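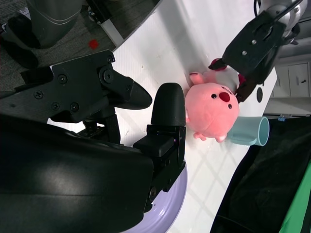
Puesta a punto de la célula de dos brazos "Dultden" - informe de proyecto

Autores: Brândușa Vasiliu, Chin-lung Man y Jiahui Zou
Tutor: Arnaldo Ramalho
Entrega: 7/6/19
Compartido 13 veces · 2 comentarios

1. De dónde partimos

Cuando nos asignaron la célula en abril, los dos brazos se movían bien por separado, pero en cuanto les pedíamos coger algo entre los dos empezaban los problemas. Nos encantó el encargo: teníamos una máquina de verdad, un cuaderno de mantenimiento con muchas páginas en blanco y permiso para desmontar las pinzas.

El informe recoge el montaje de los dedos, la calibración y la rutina de revisión que dejamos escrita para el próximo grupo.

2. Los dedos

En la pinza de la cámara, la placa negra y plana del dedo superior lleva seis tornillos a la vista y se estrecha hasta una punta redondeada. Enfrente queda el otro dedo, que acaba en una almohadilla de goma, también redondeada. Toda nuestra primera semana se fue en esa pareja: si las puntas no se enfrentan bien, el agarre sale torcido y el objeto gira al levantarlo.

El procedimiento que mejor nos funcionó fue este: aflojar todos los tornillos media vuelta, cerrar la pinza despacio hasta que las puntas se toquen, apretar en cruz y repetir la prueba con la pinza vacía. Chin-lung marcó las cabezas con rotulador blanco para detectar giros, pero la marca se borraba al limpiar y acabamos quitándola.

3. Calibración

Usamos Ivico, el programa del laboratorio, para registrar apertura y fuerza. Hicimos 692 ciclos de apertura y cierre en cada pinza antes de tocar los parámetros, y después llegamos a 2.000 con los nuevos. ¡Ver las dos curvas casi superpuestas fue el mejor momento del curso!

Para las pruebas de agarre elegimos cosas muy distintas: peluches, que ceden y esconden los errores de fuerza, y una taza azul claro, que no perdona ninguno. Tumbada es todavía más difícil, porque el asa cambia por completo los puntos de contacto. También practicamos con las dos pinzas trabajando muy juntas, y ahí aprendimos a vigilar el cable del segundo brazo - en una muñeca muy girada se tensa antes de que el programa avise.

4. Rutina de revisión

Antes de encender: tornillos de los dedos, estado de la goma, recorrido del cable.
Cada semana: limpiar las almohadillas con un paño húmedo sin disolvente y repetir la prueba en vacío.
Cada mes: calibración completa y copia de los parámetros en la carpeta Flultadach.

5. Pendiente

Cheuk-hei Pan nos propuso medir el desgaste de la goma con una galga, y nos parece muy buena idea, aunque no llegamos a tiempo. Falta también un juego de almohadillas de repuesto. El pedido está hecho y el próximo grupo tendrá que recalibrar cuando las monte.

2 comentarios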